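## Why faraway hills look blue in photographs

Stand at the lake at Ilto on a clear day and look across the valley. The nearest hill is dark green. The hill behind it is a greyer green. The one behind that is blue, and the last one is so pale that it nearly matches the sky. The trees on all of these hills are much the same colour. The difference comes from the air between you and them.

### What the air does

Air looks empty, but it is made of tiny particles called molecules. When sunlight passes through air, some of it hits these molecules and bounces off in new directions. This is called scattering.

Sunlight is a mixture of all the colours of the rainbow. Blue light is scattered much more than red light. That is why the daytime sky is blue: blue light reaches your eye from every part of it.

The same thing happens between you and a hill. Light is scattered towards you by all the air along the way, and much of it is blue. The more air there is, the more of this extra light is added. A hill 2000 metres away has a little added to it. A hill many kilometres away has a lot, and its own colours become hard to pick out.

Air also holds drops of water, dust and smoke. These are much bigger than molecules and scatter all the colours more evenly, so they add white or grey light. We call this haze. On a hazy day the far hills look milky and may disappear completely. 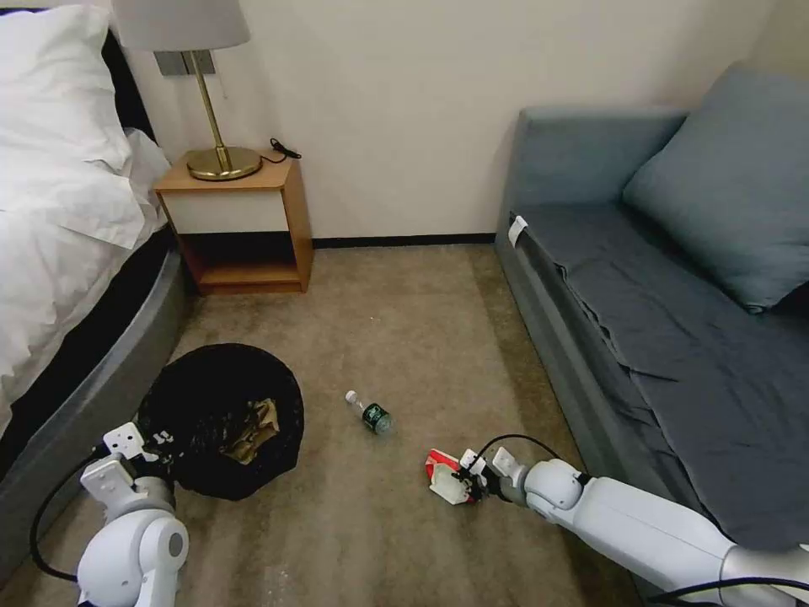

A camera records the blue light as well, and often it seems stronger in the photograph than it did at the time. Your brain is partly responsible. It knows that the hill is covered in trees, and it corrects the colour a little without telling you. The camera makes no such correction — it stores the light that comes through the lens.

### How photographers use it

Pale hills help to show distance in a flat picture. A photograph has no real depth, so the eye looks for clues. Dark things seem close and pale things seem far away. Painters worked this out long before there were cameras, and their name for it is aerial perspective.

The mountain called Gernen is 1729 metres high, and from Ilto you can see it with 3 ridges in front. In the early morning in November each ridge is a different shade. By midday the sun is higher, the light is flatter, and the ridges are harder to tell apart.

If you want less haze in your picture, there are some things you can change:

- Go out after rain, when much of the dust has been washed out of the air.
- Keep the sun behind you or to one side. Haze is brightest when you look towards the sun.
- Choose something closer. A zoom lens makes a far hill bigger, but all the air is still in the way.

### Try it yourself

You need 4 sheets of tracing paper and a picture with strong, dark colours.

1. Lay one sheet over the whole picture.
2. Lay the second sheet so that it leaves a strip uncovered at the bottom.
3. Add the other two, leaving a wider strip each time.

The part under one sheet is still fairly clear. The part under all the sheets is pale and has lost its small details. Tracing paper adds white and no blue, so this is a model of haze — clean air would need very faintly blue paper.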